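I'd promised to write up how I look after the small arm at the Pinder workshop, and it has taken me far too long, so put the kettle on. I've had charge of it since April, when Nayara Moura moved over to the Sidus line and handed me her notebook along with a bag of hex keys and a great deal of good advice. Most of what follows is hers, really, with my own muddles added in.

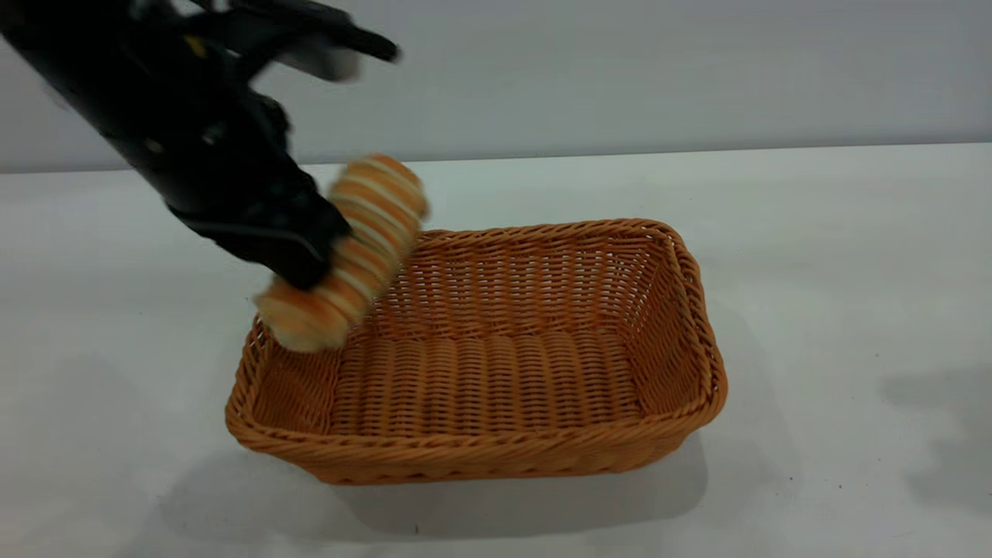
Wrist play is where I begin every time. With the power off and the brake let go by hand, I hold the forearm still with my left hand and rock the gripper gently with my right, feeling for any little knock. If there's a knock I go round the flange bolts first (it's nearly always the flange bolts!) before I start blaming the bearing. Then the test piece comes out, and I do like the stripy roll held at a slant over the rim of the basket, as those bands of orange and cream make it very easy to tell whether it has turned between the fingers on the way up. A plain block would hide that from you.

After that come the fingertips, and I'm fussier about those than Nayara ever was. I wipe both with a barely damp cloth, let them dry, and close them on a strip of paper to feel whether they pull evenly. If one side slips, the pad gets changed, and I write it in the book.

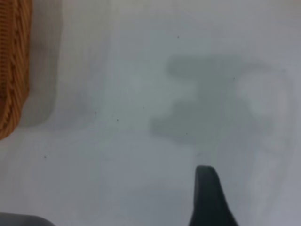 Bench Notes, No. 11

The wrist camera wants its own few minutes. I clean the lens with a proper cloth - never the one I used on the fingers, a lesson learnt the hard way - and then look at the live view for crumbs and specks before I touch any settings. It's so tempting to start fiddling with the exposure when all you need is a brush.

Next is the pick position, which I teach again from scratch if the wrist has been apart. I bring the arm down slowly, stop well short, and creep the last little bit, 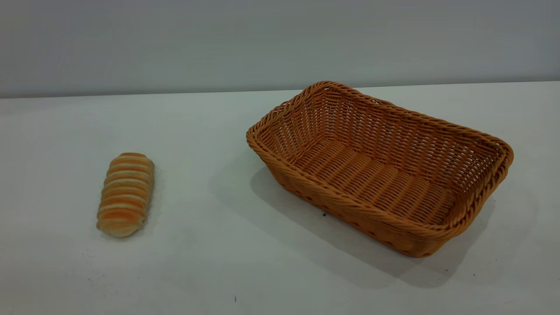 then save it under a new name so the old one is still there if I've made a mess of things. I run the cycle 2 times at low speed with my hand on the stop button, and only then let it go at its normal pace. Last time it needed one more nudge to the left, and the new pads from Govindasamy still haven't come, so I'll be back at it on Friday.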